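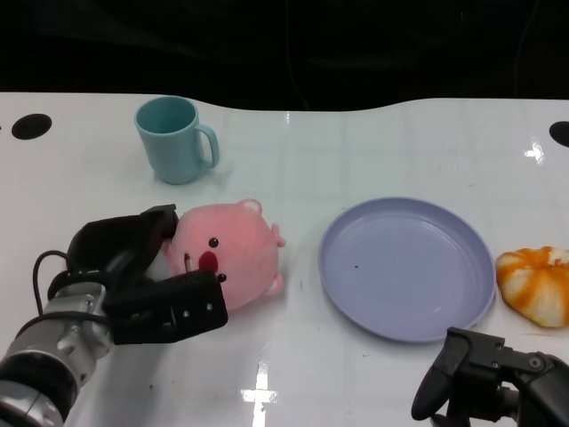

Council > Facilities > Meetings > Minutes

Drinking Water Subgroup – Minutes, 2026-01-06

1. Previous minutes. Approved with one correction: the Clundel building has two risers.

2. Filter replacement. Burnetti quoted for cartridges on the second and third floors. Delivery may take up to four weeks. Quote accepted. Old cartridges to be logged by serial number before disposal.

3. Lead and copper sampling. First-draw samples from the Brakau annex were below the action level. Two taps were not sampled – the shutoff valves were closed. Resample before the April meeting.

4. Backflow preventer. The Šindelář test report lists the relief valve as passed but omits the inlet pressure. Report returned for completion. Item stays open.

5. Flushing schedule. Low-use outlets to be flushed weekly. Log sheets go to the facilities office.

Adjourned.

Filed under: Buildings & Utilities, Minutes

Related items
Boiler Inspection Summary
Clundel Riser Drawings, Rev. B
Flushing Log Sheet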